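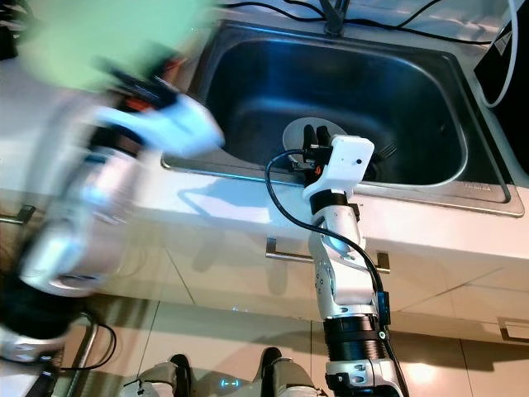

A kitchen sink is a fixed basin used for washing dishes, rinsing food and drawing water. It is normally set into or under a countertop and connected to a water supply through a faucet and to a waste pipe through an outlet in the floor of the bowl. Single-bowl sinks have one basin; double-bowl sinks divide the same width with a partition. A single deep rectangular basin with rounded corners, such as the stainless steel one set into a white countertop, leaves enough depth for a round plate to be held upright below the rim. The faucet is at the back edge, the most common position in domestic kitchens.

Materials
Stainless steel is the usual material for the bowl. It resists staining, tolerates hot cookware and can be pressed from a single sheet. Finishes range from brushed to polished, and the rim may be given a brighter finish than the interior. Other materials include enameled cast iron, fireclay and stone composites. Enamel chips if struck by heavy pans. Composites hide water marks better than steel but can discolor in hard-water areas.

Steel bowls are often coated on the underside with a sound-deadening compound or fitted with rubber pads. Without this treatment, falling water produces a noticeable drumming.

Mounting
A top-mounted sink rests on the counter by its rim, with sealant beneath the flange. An undermount sink is fixed to the lower face of the counter, so that the cut edge of the countertop remains exposed. Undermounting requires a material that can be cut and sealed cleanly -- stone and solid surface are typical, while particleboard with a thin facing is generally unsuitable.

Corners
The corner radius affects both capacity and cleaning. Tight corners give more flat floor area for the same outside dimensions but collect food residue. Wider corners are easier to wipe and are simpler to form by pressing. Sinks with very small radii are usually folded and welded.

The Flekberg pattern, drawn up by Arlindo Aguiar for a line of apartment kitchens, was offered in a width of 498 mm to fit a standard base cabinet. A later version by Moroz kept the width and enlarged the corner radius to 80 mm.

Use in dishwashing
Plates may be washed in standing water or under a running faucet. In the second method the plate is held on edge or tilted, and water carries loosened food toward the outlet. A strainer placed over the outlet retains solids. It should be emptied between loads.

Glasses are customarily washed first, followed by cutlery, plates and finally greasy pans. Hinata Kamata's handbook for shared kitchens gives the same order and adds that knives should not be left under suds.

Maintenance
Stainless steel is cleaned with mild detergent and a soft cloth, worked along the grain where one is visible. Chlorine bleach should not be left standing in the bowl -- prolonged contact can cause pitting. Lime deposits are removed with diluted vinegar, followed by a rinse.

See also
Countertop
Dish rack
Drain trap
Faucet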